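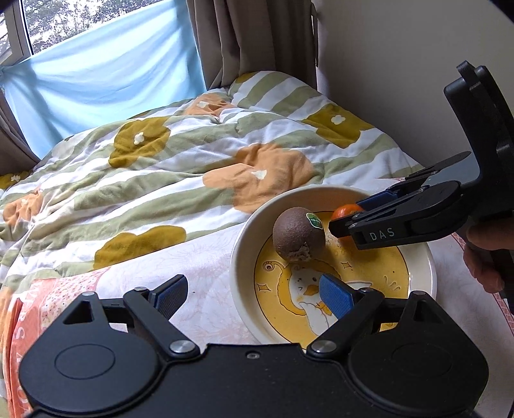

Vergleich handgeführter Greifer: Begleitskript zur dritten Übung

Stand: Oktober
Von Mehwish Khattak und Teófilo Inga, Lehrbereich Handhabungstechnik

Suche Suchbegriff eingeben Suchen

1. Gegenstand der Übung

Die Übung behandelt die vergleichende Erprobung von Zweibackengreifern, die von Hand geführt werden und mit einer mitbewegten Kamera ausgestattet sind. Verglichen werden die Ausführungen Ukden und Skorna. Beide sind für die Aufzeichnung von Greifvorgängen außerhalb des Labors vorgesehen. Die Auswertung erfolgt in der Arbeitsumgebung Lis, deren Bedienung aus der zweiten Übung als bekannt vorausgesetzt wird.

Die Ergebnisse fließen in den Abschlussbericht ein. Eine eigenständige Konstruktion oder Änderung der Backen ist nicht Bestandteil der Aufgabe.

2. Greifgut und Ablage

Als Greifgut dienen runde Früchte unterschiedlicher Größe und Oberfläche. Die eingangs gezeigte Anordnung umfasst eine matte, purpurbraune Frucht mit kleinem grünem Aufkleber und eine glänzende, orangerote, tomatenähnliche Frucht auf einem Teller mit hohem Rand. Die Fingerspitze des zweiten Greifers befindet sich zwischen beiden Früchten. Für die Bewertung ist vor allem der verbleibende Abstand zum jeweils anderen Objekt von Bedeutung.

Der Tellerrand schränkt die zulässigen Anfahrrichtungen ein. Bei flacher Annäherung ist die Höhe der Fingerunterkante so zu wählen, dass der Rand ohne Berührung überfahren wird. Eine Annäherung von oben vermeidet diesen Konflikt, führt jedoch häufiger zur Verdeckung des Greifguts durch die eigenen Backen.

Weiche Unterlagen wie Matratzen und Decken sind ausdrücklich zugelassen. Sie geben unter Last nach und verändern dabei die Neigung des Tellers. Die Art der Unterlage ist im Protokoll zu vermerken.

3. Backen und Greifflächen

Zu bewerten sind der Öffnungsweg, die Parallelität der Backen und der Zustand der Greifflächen. Die blauen, strukturierten Auflagen des Greifers im Bildvordergrund liegen einander gegenüber. Vor jeder Messreihe sind die Auflagen auf Verschmutzung und festen Sitz zu prüfen. Fruchtsaft ist mit einem feuchten Tuch zu entfernen; Lösungsmittel sind nicht gestattet.

Bei kugelähnlichem Greifgut berühren ebene Auflagen die Oberfläche zunächst nur in einem kleinen Bereich. Die Schließkraft ist daher langsam zu steigern, bis die Frucht ohne Rutschen angehoben werden kann. Druckstellen gelten als Fehler und sind gesondert einzutragen. Bereits vorhandene Schadstellen der Schale sind vor Beginn zu erfassen, damit sie nicht dem Greifvorgang zugerechnet werden.

4. Durchführung

Jede Gruppe führt mit jeder Ausführung 30 Greifversuche durch. Die Rollen werden wie folgt verteilt: Eine Person führt den ersten Greifer, eine weitere den zweiten, eine dritte protokolliert. Nach der Hälfte der Versuche werden die Rollen getauscht.

Die Kamera wird vor dem ersten Versuch eingeschaltet und läuft ohne Unterbrechung. Eine Aufzeichnung darf 600 Sekunden nicht überschreiten. Wird ein Versuch abgebrochen, ist er mit dem Vermerk „A“ zu kennzeichnen und nicht zu wiederholen.

5. Auswertung

Für jeden Versuch sind Anfahrrichtung, Ergebnis und Sichtbarkeit des Kontaktpunkts anzugeben. Die Sichtbarkeit wird in drei Stufen bewertet:

0 Kontaktpunkt verdeckt
1 Kontaktpunkt teilweise sichtbar
2 Kontaktpunkt vollständig sichtbar

Gegenlicht durch Fenster ist unter „Bemerkungen“ festzuhalten.

6. Abgabe

Das Protokoll ist bis Mittwoch bei Parveen Gilani einzureichen. Rückfragen zur Umgebung Lis beantwortet Zane Dzene. Die Greifer sind vollständig und gereinigt zurückzugeben.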